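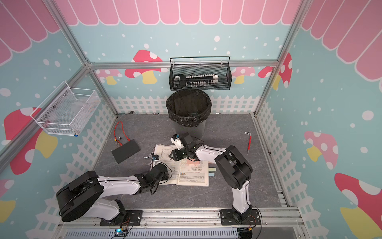 Goel sticky tabs and notes: my review after a few months

I bought these in April because I was so tired of losing my place in instruction booklets! You know the kind, page after page of tiny print, boxed paragraphs and little line diagrams, and the one bit you need is always somewhere in the middle (and in my case in Chinese, which I read slowly, with a lot of going back).

The pack has 200 paper tabs and a pad of small notes, and I paid 7 dollars for it at Flalcombe. I use green and blue on the outside edge, one above the other, so I can find both places with the booklet shut, and a pink note goes right on the page I'm working from. The colors are pale, which I like, though my friend Floarea wanted something brighter for her sewing patterns.

They peel off clean, even from thin paper. The tabs do bend if you stuff the booklet into a full drawer, so I've started keeping mine in a wire basket on the wall, and they've stayed much nicer. Four stars from me, and I've already ordered a second pack.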